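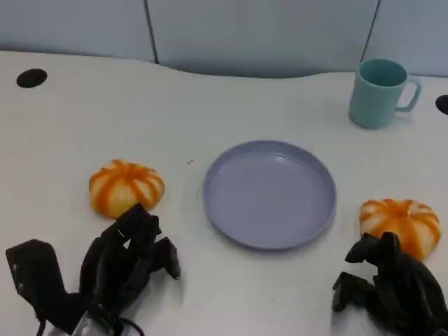
What goes on the table first when you're setting up a play breakfast? The plate, in the middle, and then everything else finds its place by looking at the plate.

Friday, October 27, 2023

I wrote that at the top of the page this morning while my coffee was still too hot to drink, and I've left it there. The fall table has been on my mind all week. I took the cloth off it on the way in – the brown one with the leaves that I was so fond of in the store – and I'm glad, as the lavender plate looks like itself again on plain white. So does the teal mug. I had worried that lavender and teal would look chilly next to all the orange, but they make the pumpkins look good enough to eat, and I must have stood there admiring them for longer than I'd like to admit.

The pumpkins are the little striped ones, orange and cream, and I do love them. I had one on each side of the plate for a while, like candlesticks, and then of course I wanted the bread too. The whole set came out of the Castillo box, the one with the lid that never did fit, and I'd forgotten how pretty the twisted one is. It's all ridges and shine, like the braided loaves my aunt used to buy for Sundays and hide on top of the refrigerator. I put it down for the plate, with the croissant close by so there'd be a choice. A breakfast should have a choice in it, even a pretend one.

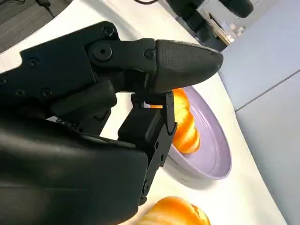
After lunch

Soup again, and a very good pear. I spent almost 20 minutes on the phone with the people at Kumton about the shelf brackets, which are still on their way, and then I went back to the table feeling cross and was cheered up right away by the bread.

I'm trying to settle what belongs on the plate and what belongs beside it. The twist is handsome there, but it's long, and anything long takes over. Something round sits more comfortably, and then a roll can go below, near the rim, where you'd reach for it without thinking. I tried to draw this in the back of the notebook and made a mess of it, so I've written it out in words instead and will have to trust myself to understand them on Monday.

Then there's the question of the cup and the plate together. They're so close in mood, that soft purple and that dusty teal, that I keep wanting to treat them as a pair, and I'd really like a second plate in the same color. I went through the Prakent catalog looking for one and found soup bowls, and more soup bowls, and a gravy boat. 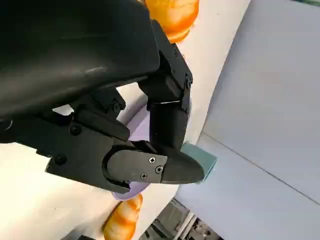

Hülya Güneş thinks I should leave the plate alone and get more bread, and that people remember a breakfast by what there was to eat. She'd also like a proper bagel in the set, with seeds, and a butter dish. I said I'd think about the butter dish.

She may be right about the bread. I went home by way of Gonilside, where the bakery had rolls in the window with scored tops, very like the striped one, and I bought two and ate one in the car with my scarf full of crumbs. The other is for tomorrow, with apricot jam if there's any left.

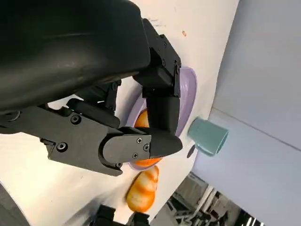 Plate, striped roll, and the teal cup on its side.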